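The towel bar question
12/6/25

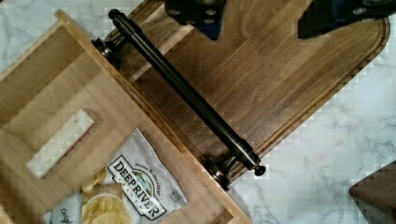
I have been told three times now that what my kitchen needs is a towel bar. My sister-in-law said it, the Drallumby catalog said it, and then Ea Overgaard said it on her blog, with one of her long lists of things that make a small kitchen "flow." I don't know what flow is. I hang my towel on the oven door and it falls off maybe twice a day.

So I bought one. Black metal, two brackets, a round cap at each end. I went with black because everything is black this year, and I fully expect to be sick of it by March. The product page called it "architectural." It's a bar.

My problem with these things is the drilling. Every review says it took five minutes, and every one of those people apparently lives in a house where the walls are flat and the studs are where studs should be. My house was built by someone in a hurry. The last thing I mounted was a spice rack, and I ended up with four holes for a rack that needed two, plus a patch of paint that still doesn't match.

The adhesive pads are the other option. Vedenari sells a set that claims to hold 40 pounds. I would like to see the wall they tested that on. I've had those pads let go at two in the morning over nothing heavier than a dishcloth, and the noise takes a year off your life.

Then there is where to put it. Ea says beside the sink, at hip height. Beside my sink is the trash can. Over the counter seems better, except then a wet towel is hanging over the cutting board, and I'm fussy about that board. It's walnut, a big dark one with a juice groove, and it cost around 70 dollars at a time when I had no business spending that on a board. I oil it. I don't want anything dripping on it.

The wooden box is a separate argument. It's pale, unfinished, with a handle cutout, and it was supposed to hold all the stuff that lives on the counter so I could lift it away and wipe underneath. Good theory. In practice it fills up with mail and rubber bands, and I wipe around it. Everyone says to seal the wood — Rotomow has a wax people swear by — but then it's one more thing I have to keep up.

I may end up putting the bar on the inside of the pantry door, which is solid wood and which I trust more than any wall in this place. Ea will say it defeats the purpose. She may be right, but the oven door wasn't serving much of a purpose either. The receipt is in the box with the mail, and I have until the end of the month.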